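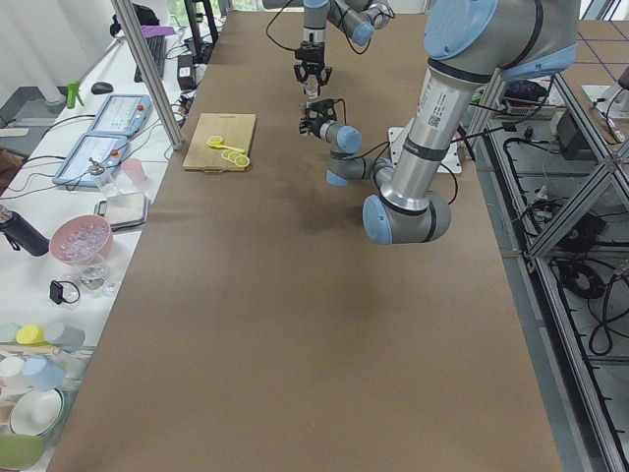 Fig. 4. Handover position over the board, small clear item in the upper gripper, lower gripper pointing up.

Section 4: Setting up the two-arm handover
By Annick Sandhu. Revised June
6 min read

We use cookies to remember your place in this guide. Accept all | Manage settings

Read this section before you power either arm. It covers the Simik twin-arm drinks and table kit as we received it, and it replaces pages 31 to 38 of the supplier's booklet. Where the two disagree, follow this one. The booklet was written for a bench much longer than the one most sites will have, and it describes the handover as "ready from the box". Ours needed most of an afternoon.

Before you start

The arms must be bolted down, the cables run and the emergency stops tested (Section 3). You need both teach pendants, the kit's own small items, and two people for steps 5 to 8. Omid Bagheri and I have each tried it alone and we don't recommend it.

4.1 Board and zero points

1. Lay the brown board flat on the table and tape the corners. If it lifts when you press the middle, take it up and start again.
2. Measure from the table edge to the base of each arm. The figure we use is 1180 mm. The booklet gives no figure at all, only the words "a comfortable distance".
3. Place the wooden cutting board to one side of the meeting point. Leave the middle clear.
4. Put anything you are not using on the side table. Cups and glasses left on the board will be knocked over sooner or later, whatever the sales sheet says about obstacle sensing. In our tests it noticed a bowl and ignored a tumbler.

Note: Simik sells a printed mat with the positions marked. It is a nice mat. A pencil does the same job.

4.2 Teaching the handover point

5. Switch on both pendants and set each arm to slow mode. Check the screen of each one. The pendants look alike, so label them before you go any further. Ours came with no labels and we moved the wrong arm twice.
6. Bring the far arm down until its gripper points straight at the board. Close it on a light item. Use the small clear jar for this and keep the drinking glasses for later.
7. Bring the near arm in low, with the elbow down and the wrist turned back towards the middle, until its fingers point up beneath the other gripper. Stop while there is still a gap. One person watches the fingers and the other holds the pendant.
8. Save the position on both pendants under the same name. The system will accept two different names without complaint and then refuse to run, showing error 434. The booklet lists 434 as "general".

CAUTION: Keep your hands out from between the grippers whenever either arm has power, even when both are stopped.

CAUTION: Look at the cables along the near arm before every run. They loop out beside the wrist, and a tight turn can pull on them. If a loop catches, press stop and free it by hand with the power off.

4.3 First run

9. Stay in slow mode. Start the far arm only and let it finish. Then start the near arm only.
10. Run both together with nothing in the grippers.
11. Run both together with the light item. If the lower gripper closes early, add to the wait time in small steps. We settled on 721 milliseconds. The factory setting is 315, and with that we had more drops than catches.
12. Repeat until you have had ten clean passes in a row. Do not count a pass where the item tilts.

Note: The supplier describes the handover as suitable for glassware. We have not been able to confirm this. Until your own site has done so with your own glasses, treat the claim as advertising and practise with plastic.

4.4 If it does not work

Arms stop short of each other: the board has moved. Measure again from step 2.
Upper gripper will not let go: the release signal has not arrived. Restart the near pendant first, then the far one. The other order does nothing.
Item slips on the way down: wipe the fingers with a dry cloth. Simik's answer was to buy the softer finger pads. Tharun Poduval fitted a set and found them no better on smooth surfaces.
Error 434 with matching names: look for a space at the end of one name.

Faults not listed should go to Brayden Friesen, with the saved position names and the wait time written down. The Simik helpline will ask for the same two things before it opens a case.

Continue to Section 5: Pouring and serving.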